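Lindavance Community Workshop
Minutes of the Furnishings Meeting held on 18 June 2014, Samside Room

1. Minutes of the previous meeting
Approved without amendment.

2. Matters arising
The broken blind in the Jernen Room has been replaced. The invoice is still awaited.

3. Reading room tables
The meeting considered whether the tables should be refinished or replaced. The quotation for new tables of the Miranda pattern stands at 3815 dollars, delivery included. Refinishing the present tables would cost 1742 dollars. The furnishings budget for the year is 3000 dollars, and any sum above that would need separate approval.

Members noted that the tops are sound and that complaints have concerned wobbling legs and, at certain hours, glare on the work surface. It was suggested that a matte finish be specified – the supplier of the present finish does not offer one.

4. Condition of the tops
The pale wood shows fine, close grain, with a broad curve in the figure toward one side. Light reflects from the smooth surface as a whitish patch, and the grain is hard to make out where it is strongest.
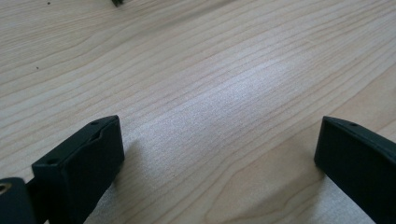 A member of the reading group asked that any work be put off until November, as the room is booked through the fall and the group has no other place to meet. The chair agreed to check the bookings.

RESOLVED: That the tables be kept and refinished, subject to a sample of the matte finish being approved.

5. Chairs
The 42 stacking chairs are to be fitted with new felt pads. Deferred to the next meeting for prices.

6. Other business
None.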